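How to Sort a Mixed Bin of Small Pieces by Color

This page covers sorting a bin of mixed small pieces into color groups on a tabletop: blocks, flat discs, counters, tiles, odd shapes left over from sets that no longer have a box. It works for a classroom shelf, a play corner, a craft cupboard, or a bin you bought secondhand and have never been able to use because nothing in it goes together.

My own bin came from a school clear-out last October. The label on the lid said Waltico, but very little inside matched the label. It had blocks in three sizes, discs, a few shallow bowls, and a lot of flat pieces whose purpose I still don't know. The method below is the one I settled on after doing it badly the first time.

What you need

A clear table. A kitchen table is big enough for an ordinary storage bin. A plain top in one color or a light wood grain is best. Patterned tablecloths should come off.

A wide bowl for the pieces you are working on. Shallow is better than deep.

Containers for the finished groups. Lidded tubs, zip bags, or drawers all work. I use Storkance tubs, the 2-cup size for small counters and the larger ones for blocks.

Masking tape and a marker.

A damp cloth and a dry cloth.

A small box for rejects.

Good light. Daylight from a window is best. If you have to work in the evening, use a white bulb. Under a yellow bulb, cream and pale yellow look the same, and so do navy and black.

Step 1. Decide how many colors you want

Do this before you tip anything out. The number of groups depends on how the pieces will be used and how much shelf space you have.

For young children, use the basic colors: red, orange, yellow, green, blue, purple, black, white. Pink can go with red or have its own tub. For craft supplies, or for anyone who builds patterns, it is worth splitting further. Light blue and dark blue are the split people ask for most.

Write each color on a strip of tape and stick the strips along one side of the table, leaving a hand's width or more between them. Put them in rainbow order. You will reach for the right spot faster when neighbors on the table are neighbors in the rainbow.

Leave one strip blank. There will be a color you did not plan for.

Step 2. Take out the junk

Tip a third of the bin onto the table and spread it flat. Remove anything that is plainly not part of the collection: paper clips, pencil stubs, hair ties, dead batteries, bits of broken plastic. Check for sharp edges while you do this. Cracked pieces go in the reject box.

Put what is left into your working bowl and repeat with the rest of the bin as you go. Do not tip the whole bin out at once. A full table leaves no room for the groups.

Step 3. Wash if needed

Pieces from a home bin usually need a wipe and nothing more. Pieces from a school or a yard sale should be washed. Put plastic pieces in a sink of warm water with a squirt of dish soap, swish them around, and rinse them in a colander. Spread them on a towel and leave them overnight.

Painted wood should not be soaked. Wipe it with a cloth that has been wrung out well, then dry it right away. Foam and felt pieces can be wiped but take a long time to dry, so stand them on edge with gaps between.

Dirt changes the color you see. I had a whole handful of gray tiles the first time around. After washing they were pale blue.

Step 4. First pass: the easy ones

Work from the bowl to the strips. Pick up the pieces that need no thought and set them down by their label. Strong red, strong yellow, strong green. Ignore shape and size for now. A red block and a red disc both go to red.

Use both hands if you can, one picking and one placing. If two people are sorting, split the colors between you and put the bowl in the middle. My neighbor Severino Prieto sorts warm colors and I sort cool ones, and we get through a bin in an evening.

Anything that makes you stop and think goes back to the table in front of you, away from the labels. Do not try to settle it yet.

Step 5. Second pass: the in-between colors

By now you should have a group of doubtful pieces. The usual ones are:

Turquoise and teal, which could be green or blue.
Coral, which could be pink or orange.
Lilac and gray-blue, which could be purple or blue.
Magenta, which could be pink, purple, or red.
Cream and ivory, which could be white or yellow.

Take one doubtful piece and hold it directly against a piece from each of the two groups. The closer match wins. Test against actual pieces and not against your memory of the color.

If a doubtful color has more than a handful of pieces, use your blank strip and give it a group. If it has only a few, put them with the closer match and move on.

Make a note of each decision on a scrap of paper. It goes in the bin at the end. The next person to sort will put teal in the same place you did.

Step 6. Keep shapes loose while you decide

Color is hard to judge when pieces are heaped up. A piece at the bottom of a pile picks up shade from everything above it. For the in-between colors, lay the pieces flat and apart on the bare tabletop, one of each, and look at them from where you normally sit.
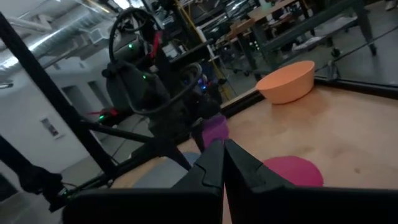

Magenta gives more trouble than any other color in my bin. In small pieces it passes for purple, and in bigger ones it looks like a pink that has been turned up too far. The test is to have a true purple piece and an orange one on the same table. With a magenta-pink disc lying flat on pale wood, a small purple block near it and an orange bowl toward the back, the disc clearly belongs with neither, and it goes to pink. Light blue-gray is the other one to check this way. Against blond wood it looks bluer than it does against a white shelf, so if your tubs will sit on white, carry the piece over to the shelf and look again before you label anything.

Step 7. Split by shape, if you want to

Many people can stop after color. If the pieces will be used for building or for counting games, a second split is useful. Within each color, separate flat pieces from blocks. Flat pieces slide to the bottom of a mixed tub and never get used.

Bowls and trays that came with the set can stay out of the color tubs. Stack them and use them as sorting dishes.

For a very large lot it is quicker to split by shape first. A teachers' supply lot of 400 pieces took me two evenings by color and would have taken one if I had pulled the flat ones out before starting.

Step 8. Put the groups away

Fill the tubs no more than three-quarters full so the lids close without pushing. Stick a piece of the same color to the outside of each tub with tape, or draw a patch with marker. Children who can't read yet will match the color and put things back without asking.

Write the name on the tub too, especially for the colors you argued over. Mine says PINK (INCLUDES MAGENTA).

If you use zip bags, press the air out and stand them upright in a shoebox like file folders. The Prurkard crates sold for magazines are the right height for this.

Put the tubs on the shelf in the same rainbow order you used on the table.

Problems

Too many tubs for the shelf. Combine black, white, and gray in one tub. They are easy to tell apart and rarely wanted in bulk.

Pieces faded on one side. Sort by the unfaded side. If both sides are faded, sort by what the piece looks like now.

Two-color pieces. Give them their own small tub. Splitting them by main color causes arguments.

One person sees a color differently. Some people have trouble telling red from green or blue from purple. Let that person do the shape split, and keep written labels on every tub.

Pieces turning up later. Keep one small open dish on the shelf for strays, and empty it into the right tubs when it fills.

Keeping it sorted

Bring out two or three tubs at a time and leave the rest on the shelf. Allow ten minutes for putting away. Rewash plastic pieces at the start of the school year, and check the reject box before you throw it out, as a glued block is often good enough to keep.

Page updated 2021-02-16. The tub labels I use are on the Lewis pattern sheet, linked from the storage section.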